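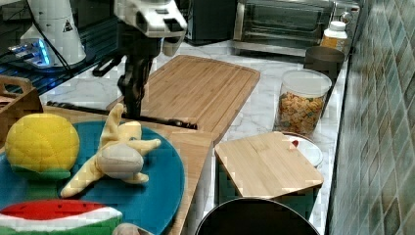 Boards out, toaster oven in its usual spot by the tile.

Counter layout with two bamboo boards, where does everything go?
Posted by tudlow_kitchen, April 26, 2022

We redid the backsplash last June and I still don't have a counter setup I like. The big board has the juice groove and I use it for meat and melon. The small one is for bread. Both live on the counter now and I keep moving one to use the other. The toaster oven stays, my husband uses it every morning. Crackers are in a clear jar with a white lid so the kids can find them.

What do you all do with the second board?

flellum replied:
Stand it up behind the toaster oven. Ours has been there for years.

tudlow_kitchen replied:
Wouldn't it get too warm back there? The manual for ours says to leave space on all sides.

flellum replied:
Mine is fine. Your call.

mundari117 replied:
I'd lose the small board completely. One board, wash it between jobs.

tudlow_kitchen replied:
Not doing bread on the meat board, sorry. I did try the tray idea from the other thread. Fruit plate and tea go on the tray, board next to it, bottles along the back. It takes up a lot of width but I can pick the whole thing up to wipe under it.
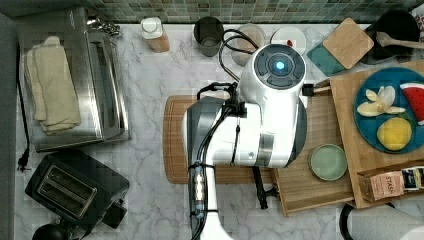 Mekdes Zeleke replied:
Trays collect stuff. I had one by the stove and within a month it was holding mail, batteries and a tape measure. If you keep it, decide what goes on it and stick to that. Also marble and lemon don't mix, so a plate under cut fruit is a good habit.

mundari117 replied:
Agree on the lemon. We have two dull spots from lime juice and the guy quoted us 343 dollars to polish them out.

sfeir_h replied:
Go up instead of out. Look for a wood organizer with a drawer underneath, and measure the depth of your counter first. I returned one that stuck out too far.

tudlow_kitchen replied:
OK, update. I went with two tiers. Plate with the yellow fruit is on top, next to the little wooden box, and the drawer below has the pale green bowl in it. Granola or cereal stays in the tall jar at the back by the tile.
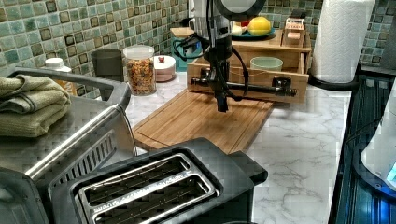
The drawer needs room to pull out, so the big board can't sit flat against the wall anymore. I can live with that. The small board is going in the cabinet with the sheet pans for now.

flellum replied:
Still say behind the toaster oven.

sfeir_h replied:
Put felt pads under the organizer or it will slide every time you open the drawer.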